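Rechercher dans les archives de la liste
Catégorie : Aménagement du poste > Petit matériel

Objet : Re: Pots à crayons en treillis, plateaux brillants
De : Everaldo Lopes
Date : 16 juin 2021

Le message précédent disait :

> Bonjour,
> Je dois équiper 40 postes en pots à crayons. J'hésite entre le modèle
> plein de Nondon et le treillis métallique de Kelmendi. Les plateaux
> sont blancs et brillants. Quelqu'un a-t-il un retour sur la stabilité
> et sur les traces ?

Bonjour,

J'utilise le treillis depuis février. Pas de basculement constaté avec des feutres ordinaires. Avec un seul feutre dans le pot, celui-ci se met en diagonale et le capuchon dépasse du bord ; c'est sans conséquence. Le treillis permet de voir le contenu sans soulever quoi que ce soit, et la poussière se retire au pinceau sec.

Pour la disposition, je garde l'ordinateur au fond, les livres empilés à plat sur la gauche et le pot devant, au centre. Le surligneur ou feutre en cours d'usage reste posé sur le plateau, à gauche du pot.

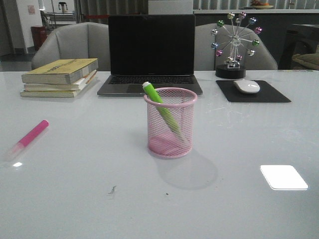 Nondon tient mieux la charge, écrit Kelmendi sur sa fiche comparative, mais au-delà de 200 g seulement, et je n'ai jamais mis autant de stylos dans un pot. Chez nous le vrai problème était le fond : sans patins, le métal raye le brillant en quelques semaines.

Je confirme pour les patins. J'ai collé des pastilles de feutrine Ikton (référence 203), trois par pot - il faut dégraisser le dessous avant. Sur un plateau brillant, évitez aussi la lampe placée juste au-dessus, le reflet gêne la lecture. Un éclairage latéral, à presque 60 cm, convient.

Je n'ai pas testé les pots Gokedo.

Cordialement,
Everaldo Lopes

Ce site utilise des cookies pour mesurer l'audience. Accepter - Paramétrer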